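Learning to drink less coffee in a country of coffee

When I moved here for work six years ago I was drinking one coffee in the morning, like my parents. By last February it was 6 cups a day, and I was sleeping badly and speaking sharply to people who did not deserve it. So I decided to go down to one cup again. I want to write how it went, mostly for my sister, who asks me the same thing on the telephone every week.

First, I did not stop at once. I tried this some years ago and had three days of headache, and on the fourth day I bought the largest cup they sell in the station. This time I took away one cup every two weeks, beginning with the last of the day. The cup after dinner was easy. I think I never liked it, I only liked to sit with something warm while the others were talking.

The cup at four o'clock was another matter. In our office, four o'clock is when people tell each other things. If you do not go to the machine, you do not know who is leaving, who has bought a flat, or why the meeting was moved. My colleague Josée Gagnon gave me good advice: go to the machine anyway, and hold a glass. For one week I felt like a child at a wedding, but people talk to you the same.

Then comes the question of what to put in the glass. Water is fine, but at four o'clock I wanted a taste. I tried herbal teas and found that I like exactly two of them, mint and verbena. I tried the barley drink my grandmother made, which I had to order by post, and the smell was so much my grandmother's kitchen that I drank it for a month without asking if it was good. (It is not very good.) I also began to look properly at cold drinks, a part of the shop I had always walked past. 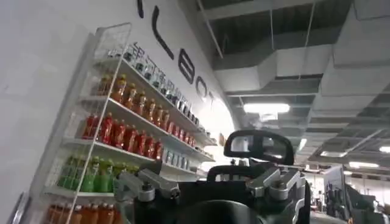 Bottles arranged by colour, with the orange ones under the clear ones.

I should warn you about the sugar. For two weeks I was changing each coffee for a sweet bottle and I was quite proud, until I read the labels at home with my glasses on. Now I keep the sweet ones for when we have guests, and in the afternoon I take water with a slice of lemon, or with cucumber if there is half a cucumber in the fridge looking sad.

The hardest was the second cup of the morning. I work at Lindeo, in the accounts, and at the end of the month I start at seven. I had a belief that I could not read a column of numbers before the second cup. I made a small test and did one file without it. The file had 322 lines and I made one mistake, and I make one mistake with coffee also. After this I was less afraid.

What changed? I fall asleep faster. I still wake up in the night, so the coffee was not guilty of everything. My hands are quieter when I sew. My husband says I am more patient in the car, but he says it carefully, in the way you speak about a dog that has bitten before.

And the one cup that stays is much better. I bought a small hand grinder and I take ten minutes for it, at the kitchen table, before the radio. On our walking holiday at Somport I carried the grinder in my rucksack, wrapped in a sock — my husband laughed, and then he asked for a cup every morning.

I have failed a few times. At my cousin's house it is impossible to refuse, she fills the cup while you are still saying no. I drank three there in one afternoon and lay awake until two o'clock listening to the neighbour's gate. The next day I went back to one and did not make a drama of it.

My sister, if you are reading: begin with the evening cup. And please send me Mother's old blue pot, the one with the chipped lid, you never use it.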